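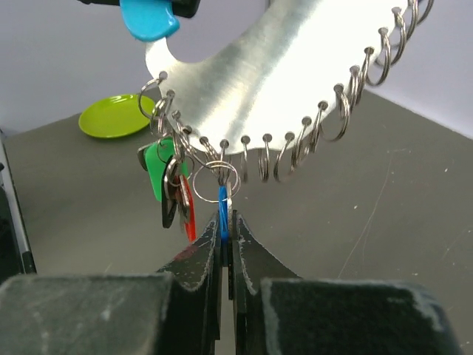
4 Übung „Schlüssel“: Aufbau, Greifen und Übergabe

Dieser Abschnitt gehört zum Handbuch der Robotik-AG für den Trerero-Wettbewerb. Er setzt voraus, dass die Arme nach Abschnitt 2 montiert und nach Abschnitt 3 referenziert sind. Stand: 7/1/19. Änderungswünsche bitte an Ashton Pryor, nicht direkt in die Datei schreiben.

4.1 Was geübt wird

Ein Arm greift einen farbigen Schlüssel, der an einem Schlüsselring hängt, und hält ihn ruhig. In der zweiten Stufe werden zwei Greifer so zueinander gestellt, dass ein Teil von einem an den anderen übergeben werden kann. Die Punkte für Stufe 2 gibt es nur, wenn Stufe 1 im selben Lauf gewertet wurde.

Schlüsselringe sind für den Greifer unangenehm. Sie pendeln, haken ineinander und glänzen so stark, dass die Bilderkennung sie leicht mit der Metallplatte verwechselt. Deshalb wird immer der farbige Kunststoffkopf angefahren und nie der Ring selbst.

4.2 Vorbereitung

1. Not-Aus drücken. Erst danach in den Arbeitsbereich greifen.

2. Tischfläche mit einem trockenen Tuch abwischen. Keine Sprühreiniger verwenden, die Fläche spiegelt sonst noch stärker.

3. Gebogene Aluminiumplatte in die Halterung einsetzen. Die Lochreihe zeigt nach unten. Die Platte darf sich von Hand nicht mehr verdrehen lassen.

4. Schlüsselringe in die Löcher einhängen. Leere Ringe bleiben an der Platte, sie gehören zur Aufgabe.

5. Schlüssel nach Aufgabenblatt einhängen. Der Zielschlüssel soll frei nach unten hängen und keinen Nachbarschlüssel berühren.

6. Warten, bis nichts mehr pendelt. Dann Not-Aus lösen und im Programm Numedance das Profil „Schluessel“ laden.

Hinweis: Wer das Profil vom letzten Schuljahr noch auf dem Rechner hat, muss es löschen. Es enthält die alten Höhenwerte und fährt zu tief an.

4.3 Greiferfinger prüfen

Die Fingerspitzen nutzen sich an den Kanten ab. Helle Schrammen und abgeriebene Farbe sind normal und kein Grund für einen Tausch. Getauscht wird, wenn

- eine Spitze verbogen ist,
- die Spitzen im geschlossenen Zustand seitlich versetzt stehen,
- sich ein Finger am Fuß mit der Hand bewegen lässt.

Ersatzfinger liegen in der Kiste mit der Aufschrift Goel. Entnahme bitte in die Liste eintragen. Im November mussten zwei Gruppen einen Nachmittag aussetzen, weil die Kiste leer war und es keiner gemeldet hatte.

VORSICHT: Quetschgefahr. Die Finger nur bei gedrücktem Not-Aus anfassen. Die Spitzen sind schmal und drücken auch bei kleiner Kraft schmerzhaft zu.

4.4 Stufe 1: Schlüssel greifen

1. Greifer ganz öffnen.

2. Arm mit dem Handregler unter den Zielschlüssel fahren, bis der Kunststoffkopf im Bild der Handgelenkkamera zwischen den beiden Fingern steht. Geschwindigkeit auf 30 Prozent begrenzen.

3. Den Arm so drehen, dass die Finger von beiden Seiten auf die flachen Seiten des Kopfes treffen. Steht der Schlüssel quer dazu, rutscht er beim Schließen weg oder verkantet sich.

4. Langsam nach oben fahren. Die Fingerspitzen dürfen die Platte nicht berühren.

5. Greifer schließen. Die Greifkraft steht im Profil auf 49, der Wert wird in dieser Stufe nicht verändert.

6. Zwei Sekunden halten. Erst dann die Taste „Position merken“ drücken.

7. Arm ein kleines Stück nach unten ziehen. Bleibt der Kopf zwischen den Fingern, ist der Griff in Ordnung. Rutscht er, wieder öffnen, zurückfahren und ab Schritt 2 wiederholen.

Hinweis: Hängen mehrere Schlüssel in einem Bündel, zuerst auf dem Bildschirm klären, welcher Kopf zu welchem Ring gehört. Das kostet am Anfang Zeit, erspart aber Fehlversuche. Ein Bündel darf während des Laufs nicht mit der Hand entwirrt werden, das zählt als Eingriff.

4.5 Stufe 2: Übergabe

Für diese Stufe wird das Übungsteil mit der blauen Scheibe verwendet. Die Scheibe ist gleichmäßig flach und lässt sich leichter zwischen zwei Greifern ausrichten als ein Schlüssel. Das Ringbündel bleibt daran befestigt.

1. Beide Arme in die Grundstellung fahren.

2. Scheibe mit dem unteren Greifer aufnehmen und hochkant stellen. Die Ringe sollen zu einer Seite herunterhängen und nicht über den Spitzen liegen.

3. Den oberen Greifer von oben heranführen, zuerst mit dem Handregler und erst nach drei sauberen Versuchen mit dem Programm.

4. Kurz vor der Scheibe anhalten und die Ausrichtung im Kamerabild kontrollieren.
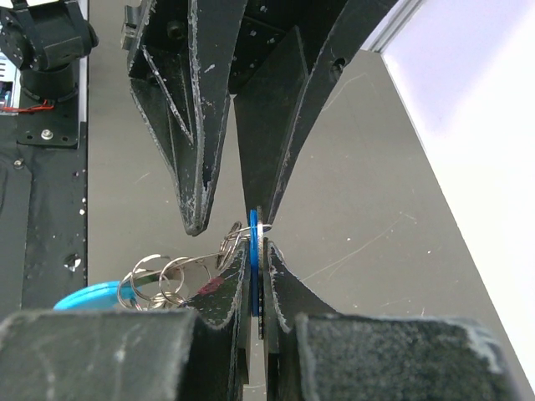
5. Seitlichen Versatz in kleinen Schritten korrigieren. Immer nur einen Arm bewegen, der andere bleibt gesperrt.

6. Oberen Greifer so weit absenken, dass seine Spitzen die Scheibe fassen können, ohne auf die unteren Finger zu drücken.

7. Oberen Greifer schließen und eine Sekunde warten.

8. Unteren Greifer öffnen und gerade nach unten wegfahren. Nicht zur Seite ausweichen, sonst bleibt ein Ring am Finger hängen.

9. Oberen Arm anheben und die Position speichern.

VORSICHT: In Schritt 7 halten beide Greifer dasselbe Teil. Wird jetzt ein Arm verfahren, verbiegen sich die Finger. Das Programm sperrt die Fahrt nur im Automatikbetrieb. Im Handbetrieb muss die Person am Regler selbst darauf achten.

4.6 Rollen in der Gruppe

Eine Person bedient den Handregler, eine steht am Not-Aus und eine schreibt das Protokoll. Nach jedem Lauf wird gewechselt. Wer am Not-Aus steht, hat kein Telefon in der Hand und hilft nicht beim Ablesen der Werte. Zuschauer bleiben hinter der gelben Linie.

4.7 Meldungen und Störungen

Meldung 200, „Greifer nicht referenziert“: Greifer öffnen, Referenzfahrt nach Abschnitt 3.4 wiederholen.

Meldung 1774, „Kein Bild von Handgelenkkamera“: Stecker am Handgelenk prüfen, danach Numedance neu starten. Kommt die Meldung wieder, Kabel tauschen. Das Kabel darf in keiner Armstellung gespannt sein.

Schlüssel dreht sich beim Schließen weg: Der Griff sitzt zu weit am Rand. Arm zurückfahren und den Kopf mittig anfahren.

Ring hat sich am Finger verhakt: Nicht mit dem Arm losreißen. Not-Aus drücken, Ring von Hand lösen, Lauf als Eingriff eintragen.

Programm erkennt die falsche Farbe: Deckenlicht über dem Tisch prüfen. Sehr helle Stellen auf der Aluminiumplatte stören die Erkennung. Oft reicht es, die Lampe etwas zu drehen und das Profil neu zu laden.

4.8 Protokoll

Jeder Lauf wird eingetragen, auch ein abgebrochener. Notiert werden Gruppe, Stufe, Farbe des Zielschlüssels, Zahl der Eingriffe und Meldungen. Pro Termin sind bis zu 30 Läufe möglich, danach müssen die Antriebe abkühlen. Die Protokolle werden im Ordner Jollomik abgelegt, ein Unterordner je Gruppe.

4.9 Abbau

1. Greifer leeren und beide Arme in die Parkstellung fahren.

2. Not-Aus drücken, Netzteile ausschalten.

3. Schlüssel abnehmen und nach Farben in die Fächer sortieren. Die Ringe bleiben an der Platte.

4. Finger mit einem Pinsel von Staub und Fusseln befreien. Keine Druckluft verwenden.

5. Blaue Scheibe samt Ringen zurück in die Übungskiste legen und den Deckel schließen.

Weiter mit Abschnitt 5, Übung „Dosen stapeln“.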